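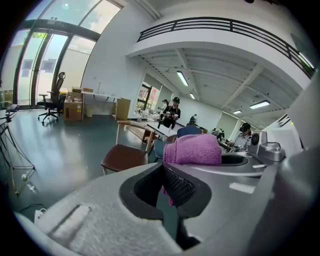 Kudville's old feed mill is finally getting its doors open to the public, and I got to poke my nose in before the paint was even done (perks of writing the neighborhood news!). The town signed off on the new community workshop program back in March, and as of this week there's a sign-up sheet, a set of hours and a name. It's going to be called Linimora, after the little creek that runs behind the parking lot. I grew up calling that creek "the ditch," so this will take me a while.

The short version is that anyone who lives in town can join for 18 dollars a month and use the benches, the saws, the sewing machines and the kiln, once they've done the safety class for whichever one they want. If you only want to come to the evening talks, those are free. Kids under twelve need a grown-up with them the whole time, and yes, I asked, a sixteen-year-old brother doesn't count.

I sat down with Pilar Barrientos, who'll be running the place, on the loading dock behind the building. She moved here from Zabala four years ago and ran a furniture repair shop out of her garage until the garage got too small. "I had chairs in the bathtub," she told me. She's been pushing for a shared shop pretty much ever since, and she's the one who stood up at that long meeting in the spring and read out the names of 313 people who'd signed in favor. Every single name. I was there, and I think my cousin was on it twice.

Her big hope is that people will fix things they'd otherwise haul to the dump. There'll be a repair night twice a month where you can bring a lamp or a wobbly stool or a coat with a busted zipper and someone will sit down and work on it with you. They won't do it for you while you go get a burger, though. I checked on that too.

The sewing side is being set up by Randi Bakke, and if you've ever had a pair of pants hemmed on Flurness Street you probably know her already. She's closing her own shop at the end of the year and bringing the machines with her, plus 147 spools of thread that she says she's not going to be precious about. Her first class is curtains. I signed up on the spot, having lived in my house for six years with a bedsheet tacked over the kitchen window, and she gave me a look I probably deserved.

Now for the parking, which I know is what half of you are waiting for. The lot behind the mill holds 30 cars and that's all there's going to be. The folks on Flurness Street have been worried about the overflow, and I don't blame them one bit, it's a narrow street and the snow piles make it narrower. The plan for now is that the lot at the ball field will be open on class nights and you walk over from there. It's maybe a five-minute walk, longer if you're carrying a chair. A couple of neighbors I talked to think it'll work fine in summer and be a mess by winter, and Pilar said she'd rather hear complaints early than late, so tell her.

There's also the noise question. The saws shut off at eight in the evening, no exceptions, and the big side doors stay closed whenever they're running. The sewing room and the talks can go until ten.

Opening day is August 13, 2022, starting at nine in the morning. There'll be coffee, and somebody from the bakery is bringing those cardamom knots (get there early, I'm not kidding). Randi will be taking names for the fall classes at a table by the front door, and you can sign up for the safety classes at the same spot. Bring proof of address if you want to join that day. A water bill is fine, and so is a library card.

If you have old hand tools you're not using, they'd love to have them, rust and all. They can't take anything with a gas engine, and please don't leave stuff on the loading dock overnight. Someone already dropped off a piano bench with no legs, and Pilar would like to know who it belongs to.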